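May 1, 2024

Slippers again. I know, I know, we said we'd be on to the lace-ups by now, but the slippers keep teaching me things so I'm staying with them till the end of the week at least.

Where I left off: the black pair goes down on the oak board, side by side, toes toward the white box, and that's the finish position. Start position is wherever they land when you kick them off, which for me means one of them pointing at the door and the other upside down. Keir wants the start positions drawn from his list so we get a spread, and he's right, but I did the first 2 rounds this morning off my own bat just to get my hand in before opening the list. Marked those as warm-up. Please don't count them, Mhairi!

Things I noticed, in no order:

The heel is the place to hold a slipper. I'd been going for the side of the footbed because it looks like the obvious handle, and it twists every single time (the thick sole wants to swing down and you end up chasing it). From the heel end you can lift just a little, keep the toe on the board, and steer it round like a wheelbarrow. Much calmer. Once the toe is where you want it you lower the heel and you're done.

Left slipper second works better for me than left slipper first. Niall does it the other way and swears by it. We compared over lunch and I think it's down to which side you're standing, so I've asked him to try it from my spot.

Side by side needs a proper definition. I've been using "insides nearly touching" and Flora has been using "a foot's width apart, how a person would step into them", and when we put our notes together they didn't match at all. I think hers is the better one for an entrance hall and mine is the better one for a shoe shelf. For today I kept to mine so the whole day is the same, and I've written NARROW at the top of the sheet in big letters.

On the board: I like it! The pale oak shows up the dark soles nicely and it doesn't slide. We had the Kuston mat down before this and the slippers dragged on it so badly I was pushing twice as hard as I needed to. The two little clips at the front corners, leave them alone, they're set. I caught the left one with the edge of a sole once and had to check the board was still square. It was fine.

On the box: it stays where it is for now. Kenna asked if we could slide it forward so the toes butt up against it and you get a free stop. Tempting, but then it's a parking job and the toes line themselves up, and what I want to learn is the lining up. So, gap stays. If somebody wants to do a butted-up set later, give it its own sheet.

Counts for the day, since Keir asks: 7 full tidy-ups from the list, of which 4 I'd be happy to show anybody. The other ones ended up with the right slipper toed in. It's always the right one. I put that down to me letting go too early and the sole settling as it drops that last little bit. Running total on the shared sheet says 2,677 but that includes the sandals and the kids' boots from before, so don't quote it as slippers.

Other bits:

- Jarkomport delivery came, it's the felt indoor shoes and a pair of backless clogs. Both in the gray crate under the bench. The clogs are heavy, have a go before you form an opinion.
- Mowat shoe rack is still in its carton. I started on it and the instructions are for the three-shelf version, ours is the two. Flora thinks she has the right sheet from the last one.
- The Vurkum wipes leave a film on the soles. I went back to a damp cloth and let everything sit a while before using it again.
- Whoever put the spare laces in the drawer with the tape, thank you, I'd been hunting for those since before the move.

For tomorrow: same pair, same board, wide spacing this time (Flora's version) so we can compare like with like. I'd like Mhairi to do half of it if she's free in the morning, she has a lighter touch than me and I want to see if the right toe still turns in for her. After that, one slipper starting sole-up. I tried that a couple of times at the end today and it's a different job altogether, you have to roll it over the edge first and then the other one gets nudged and you're redoing both. Need to think about whether you clear the good one out of the way before starting. Niall says yes. I say it depends how close they landed.

Also want to ask Keir whether "toes toward the box" should be square to it or if a slight V is allowed. People's feet do a slight V.

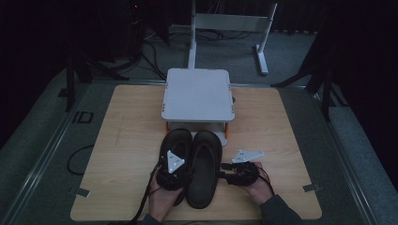
Black slippers, side by side, left one held at the heel.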